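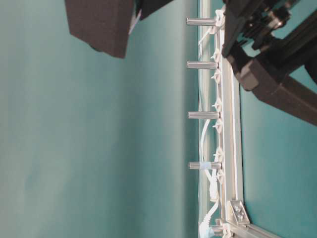
Throwing away half the cable demos

I have been meaning to write up the data selection work since February. The short version is that we recorded 1,159 demonstrations of cable handling on the aluminum rig, trained on all of them, then trained on a chosen 600, and the two policies came out within 3 successes of each other on the same test. I think the reason is more interesting than the result, so most of this post is about the reason, plus the parts of the test I don't fully trust.

Background, for people who haven't read the earlier posts. Cova is our name for the imitation learning code we use in Fancombe. It takes the camera images and the arm's joint positions and predicts a short run of future motions, the way most of these methods do now. There is nothing new in the model. What we have been working on is what to feed it.

Why cables

A rigid part stays the shape it was when you last looked at it. A cable doesn't. If you push a cable into a clip and pull slightly too hard on the way, the slack comes out of the section behind you, and the next section has a different curve than it had in any demonstration. The small errors pile up along the route. That makes cable work a good test of whether a policy has learned to look at what it is doing or is just replaying an average path.

The tasks all happen on slotted aluminum extrusion: seating a thin cable into plastic clips, and reaching for cable ties that stand off an upright as open loops. We picked extrusion because it bolts together fast and the layout can be changed between sessions. It also reflects light in annoying ways, and I count that as a feature, given that real equipment is full of bare metal.

How the selection works

The first thing I did was watch demonstrations. I know there are automatic ways to score data, and we ended up using one, but I spent most of a week just watching them at double speed. Two things stood out.

One, the approach is nearly the same every time. The arm comes in over open space and gets close to the target. There is very little to learn there and the model gets it early in training.

Two, the last bit before contact varies a lot, and it varies with the person driving. One operator stops short, checks, and then moves in. Another goes straight in and corrects after touching. Both finish the task. If you train on a mix, the policy sometimes stops short and never moves in, which looks like hesitation but is really two habits averaged together.

So the selection has two steps. First we cut each demonstration at the point where the gripper gets within a set distance of the target, and we compare demonstrations using only the part after the cut. Second, we group the ones that look alike after the cut and keep a limited number from each group. A group with a lot of near copies gets trimmed hard. A group with a few odd ones is kept whole, as long as the demonstration ended in a finished task.

To measure "look alike" we use features from Reris, an image encoder we already had for another job. I tried joint positions alone first. That worked badly, because the same joint motion can mean different things depending on where the cable is lying. Adding the image features fixed the obvious mistakes. I did not tune the distance very carefully. I tried a short one and a long one and took something in between.
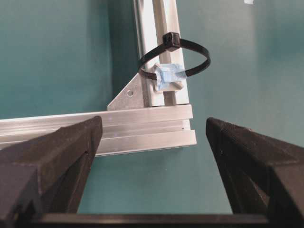 Cable tie loop on the upright, with light blue tape at the lower part of the loop.

What the wrist view does and doesn't give you

The loop task is the one where the camera choice mattered most. A cable tie is a thin strip seen edge on and a wide one seen flat, and from a single view it is hard to tell how far the loop is from the metal behind it. The wrist view has the fingers and the loop together, so the policy can work on the gap between them. It doesn't need to know where the loop is in the room.

The side view is better for the clips. From there you can see the slack in the cable between one clip and the next, and that is the thing you need to know before pulling on it. The wrist camera tends to lose the slack just when it matters, as the fingers close in and fill the lower part of the image.

We trained with both views and then with each one removed. Removing the wrist view hurt the loop task badly and the clip task a little. Removing the side view did the reverse. I had expected the wrist view to win on both. If you are setting up a rig like this and can only afford one camera, decide which task you care about and pick that way.

This also changed the selection. In the first version I computed the features from the side view only, and it grouped loop demonstrations together that were quite different up close. A finger going past the loop on the near side and a finger lined up with the opening look almost the same from a distance. Using both views for the grouping brought the loop results back up. That one change made more difference than anything else I tried.

The test

We used 31 starting layouts that never appear in training, and ran both policies on every layout in the same order. The layouts changed the position of the rig and the shape of the cable or loop at the start. A run counted as a success only if the thing ended up where it was supposed to be and the arm had let go and backed off. Touching the clip and leaving the cable sitting on top was a failure.

The full set won by a small margin. I would not read anything into a margin that size with a test this small, in either direction. What I would read into is how they failed. The policy trained on everything mostly failed by hovering. It got close and then made small motions back and forth until time ran out. The policy trained on the selected set hardly ever hovered. When it failed, it committed and missed, usually by pushing the cable past the clip or bumping the outside of the loop.

For a research result those are the same, a failure is a failure. For using the thing, they aren't. A miss is easy to detect, and you can back up and try again. Hovering is harder to detect because it looks like careful work for quite a long time. I would take the second policy, but I can also picture jobs with fragile parts where I would want the first.

Things I am unsure about

I only compared against the full set and one random draw of the same size. The random draw did worse than both, which is what you would hope for, but one draw is not enough. I should do several, and each one costs a day of robot time.

The operators were all from our group and had all driven this arm before. With new people the approach phase might not be so uniform, and cutting it out of the comparison could hide something real.

The background is a plain teal surface throughout. The policy has never had to find a gray clip on a gray cabinet. I don't think the selection method depends on the background, but the image features might, and I haven't checked.

Suominen, the company that lent us floor space over the summer, asked whether the same cutting step would help with hoses. My guess is that it would help less, since a stiff hose starts pushing back well before the gripper reaches the fitting, and the distance cut would land in the wrong place. A cut based on force would make more sense there. We don't have force sensing on this arm, so it stays a guess for now.

Next up is the repeated random draws, then moving the cut point around to see how touchy the result is. If the number swings a lot with the cut distance I will post that too.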